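Flamport Community Radio
Music Programming Meeting, March
Tanner Room, 6:30 p.m.

Present: station manager, music director, four daytime hosts, two evening hosts, production assistant. Apologies from the Saturday dance show.

1. Minutes of the last meeting
Accepted with one correction. The Havden session was recorded in stereo, not mono.

2. New releases
The music director played tracks from 13 new releases. The Ullow single goes into daytime rotation starting with the next log. The album version runs over seven minutes and stays on the evening shows. Two of the EPs came without clean edits and are held until the labels send them.

Evening hosts asked for the Ullow remixes as well. The music director has two of the 4 and will ask the promoter for the others.

3. Listener requests
The request line and web form took 71 requests in February. Most were for older soul and house records. Hosts are reminded to enter the artist and title in the log when they play a request, including requests taken on air.

4. Havden live session
The mix is finished except for the last song, where the vocal is too low. Production will redo it before broadcast. The band has agreed to one song being offered as a free download for a week after the session airs. The station manager will get that in writing.
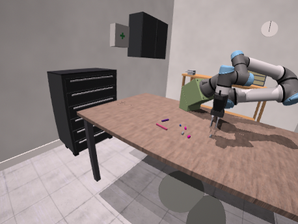
Minutes by Tanner

5. Record library
The used vinyl sale brought in $325. It was agreed to spend this on new styluses and inner sleeves, with anything left over going to the download budget. Discs borrowed for shows must be signed out on the sheet by the library door. The jazz section is still out of order from S onward.

6. Other business
The overnight playlist repeated the same hour twice in February. The automation log has been corrected. Hosts who want to change slots for the summer schedule should email the station manager by the end of April.

Meeting closed at 7:50 p.m. Next meeting in April, same room, same time.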